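Two-armed robots have joined the packing crew at Bakitz, and the people who work beside them are thrilled with the change. The company started the trial in September with 3 stations, handing over the fiddly job of picking up and opening soft bags.

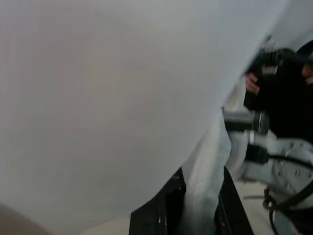 White fabric up close at the Bakitz packing room, with a robot arm reaching in from the right.

Savita Nishad, who leads the shift, used to spend whole mornings at the bag table. Now she teaches the arms new moves and checks their work, and she loves it! "My wrists feel great, and I get to solve puzzles all day," she said. Two of her coworkers have moved over to training as well, with a raise to match.
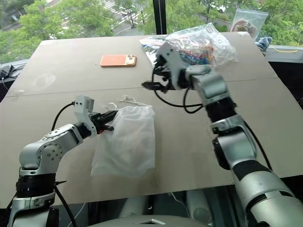
GIRNDEN, September

Mesh bags are the toughest test so far. They're light, they go limp, and the gripper has to pinch them right at the corner. The crew's target is 630 bags a shift, and everyone still rotates through hand packing to keep the skill up. Bakitz says no jobs were cut for the trial. The Mtshali site is next in line, and its crew has already asked to visit.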